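Speaker notes - "What the second arm really costs: planning an equipment budget for a small packing lab"
Oct 11, 2022

(Wait for the door to close. Water. Slides stay on the title until I finish the hello.)

Good morning, everybody, and thank you for coming to the early session - I know the coffee downstairs is better than the coffee up here, so I'm flattered. My name is Birdie Okafor, and I look after planning and purchasing for our group at Hutarwood. That means I'm the person who gets the email saying "we just need one little thing," and I'm also the person who finds out what the little thing plugs into.

I want to talk this morning about buying robot arms in pairs, and mostly about all the stuff that comes along with them. If you build the arms yourselves or write the software, a lot of this will be old news to you, and you're welcome to heckle. I'm really talking to the folks who have a spreadsheet open and a deadline in December.

(Next slide: the first budget.)

So, our first budget. I'm a little embarrassed to show it, but I promised Rupert I would. It had 8 lines. Two arms, two grippers, a power line, a computer, shipping, and then a line called "other," which I now think of with great affection.

(Pause here, people usually laugh.)

By the time we placed the last order, the sheet had 38 lines. We hadn't changed our minds about the project at all. It was still two arms on one rail, working over one tabletop, packing small takeout and gift orders. Everything that got added was something we needed all along and hadn't written down.

Let me go through the ones I'd ask you to put in your own sheet before you send it to anyone.

First, the rail and whatever it bolts to. We got three quotes, and the one from Brordale was the only one that listed mounting plates separately. I was annoyed about that at first! It looked more expensive. Then I went back and asked the other two, and of course plates were extra there as well.

Second, cables. Please budget for spare cables, and for the ties, and for somebody's afternoon. A cable that runs the length of an arm has to be long enough for the arm at full stretch, and then you have extra when it folds up, and you have to decide where the extra goes. Rupert Rüegg has strong feelings about this and he'll be at the back during the break if you want to hear them.

Third, walls. I had no line for walls. If you want the background to stay the same from one day to the next, you need an enclosure, and an enclosure needs posts and something to cover the sides with.

Fourth, and this is my favorite, the consumables. Bags, cups, lids, napkins, carriers, boxes. Paper goods get crushed when you practice on them all week. We planned on 13 cases for the first stretch and I asked for another order well before I expected to. Mwaipopo, who supply ours, will hold a price if you commit to the whole season up front, so do ask your own supplier about that.

(Next slide: lead times. Don't read the table aloud, just point at the Plutov row.)

The longest wait we had was for the Plutov controller boards. Order your spares together with the first set. I didn't, and I've been kicking myself ever since.

(Next two slides, slowly. Give people time to look before talking.) 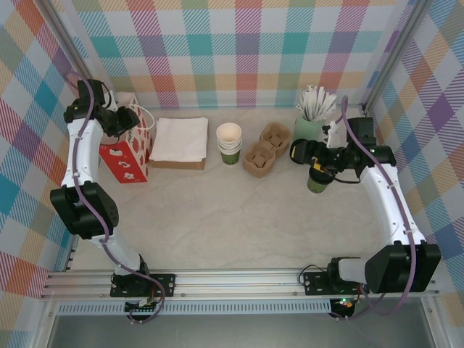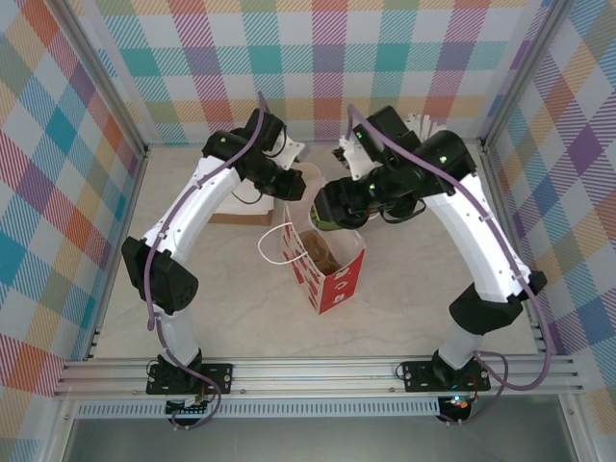
Hutarwood Equipment Planning Group

These two are both from our bench, so you can match them against the sheet. Look at the rail along the front and the purple cables, and then look at the paper goods, which I'd like you to picture as a monthly bill. The cup carrier in the first one is a part I'd have called free a year ago.

If you'd like the sheet itself, all 38 lines, come find me in room 233 after lunch. I'll have a blank copy with the headings filled in and the prices taken out, and you can add your own.

(Questions. If someone asks about leasing, pass it to Rupert. If there's time left, go back to the lead times slide.)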